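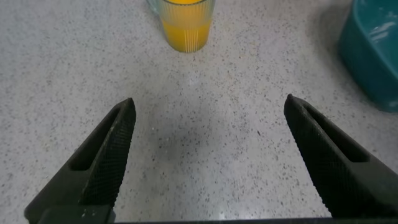

Breakfast and kitchen - common questions
Guest information for Mirna, Turnville

When is breakfast?
The kitchen is open from 7 until 10. Tea, coffee, juice and toast are included in the room rate. Cooked food is extra and needs ordering the night before.

Can I take juice back to my room?
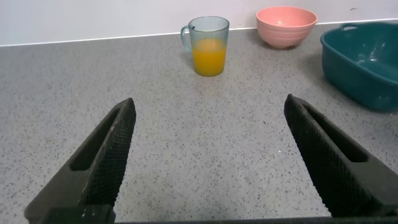
Juice can go anywhere in the house, including the garden from April to October. We pour it to leave some room at the top, and the ribbed glass mug with the handle is the easiest one to carry upstairs. Please bring mugs back to the kitchen by 16:00.

Are the glasses dishwasher safe?
Yes, on the top rack. Run the short programme, number 2 on the dial.

How do I clean the worktop?
Warm water and a soft cloth. Juice is best wiped up straight away. The speckled pattern hides crumbs and small spills, so go over the whole surface - not only the part you used. No bleach or scouring pads, please.
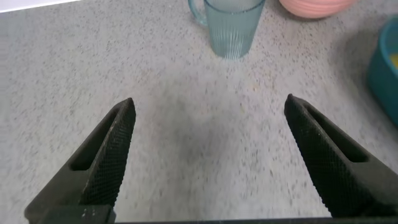 What if I break something?
Tell the desk. We don't charge for a single glass. Replacements come from Sandhu in town.

Page updated 12 Aug 2024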